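A Morning at the Dolance Open House in Driltport

I have a weakness for open houses. If a place that makes, mends, cuts or prints anything at all puts a sign out front and a coffee urn by the door, I'm going in. So when a friend told me Dolance was opening up its layout shop in Driltport for a morning, I had the route planned before she'd finished her sentence.

Dolance does surfaces, which sounds dull until you've stood in the building. They cut and line the boards and mats that schools, sewing rooms and hobby shops lay across their tables, and they've been at it in the same long brick building by the rail line since before the bypass went in. It took me 23 minutes to drive over from Clidanville, plus a bit more to find parking (go round the back, the front lot fills up right away!).

You sign in at a folding table, get a sticker, and then you're pretty much free to wander between the rooms. I started in the sample room, mostly to get out of the cold, and ended up staying there far longer than I meant to. There are swatches pinned floor to ceiling, and you're allowed to touch all of them. I touched all of them. Some feel like a chalkboard, some like the inside of a good coat, and there's a green one that made my teeth itch.

The part I'd come for was the marking room, though. I quilt a little and I draw floor plans for fun (yes, really), so a good grid makes me very happy. Gray squares, bright white lines, a black marker, and I was gone. I must have leaned over that surface for ages.

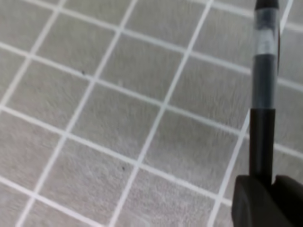

Benavides
Travel and visits writer

What got me was how soft the gray looks. I'd expected something shiny, like bathroom tile, and it has this matte, mottled look with faint streaks running through it, almost like felt. The white lines are thin and even and they cross as neatly as you could wish. There were a couple of tiny dark specks on it too, and my fingers were itching to brush them away. I kept them in my pockets.

The woman showing us around had strong feelings about line color. She likes white on gray for long days, and says black on white makes her eyes buzz by lunchtime. A man in my group wanted to know if you could order it in orange. You can, apparently, though she didn't look thrilled about it.

After that we all shuffled through to the cutting floor, where it's loud and you have to wear the foam earplugs. The big table in there weighs 900 pounds and came in through the roof, which I would have paid good money to watch. We saw one sheet get trimmed down and squared up, and then somebody's little boy asked to see it again, so we saw another. Fine by me!

A few practical things if you're thinking of going. Admission is free, but the short talk costs 2 dollars and you pay in cash. Doors open at 9 and I'd get there early, as the sample room gets tight once the families turn up. Wear flat shoes. There's a ramp at the side entrance and a restroom past the cutting floor. The coffee is okay. The lemon bars are much better than okay, and I had to walk past them twice to get out, so you can guess how that went.

I only wish they'd let us try things ourselves. One spare board, a handful of pens, and I'd have been there until they turned the lights off. I wrote as much on the comment card, in very large letters. They're planning another open house in April, with the storage loft open as well, and I've already told my sister she's coming with me.

I came home with an offcut from the scrap bin, a dollar in the honesty box, and it's on my kitchen table now under the fruit bowl.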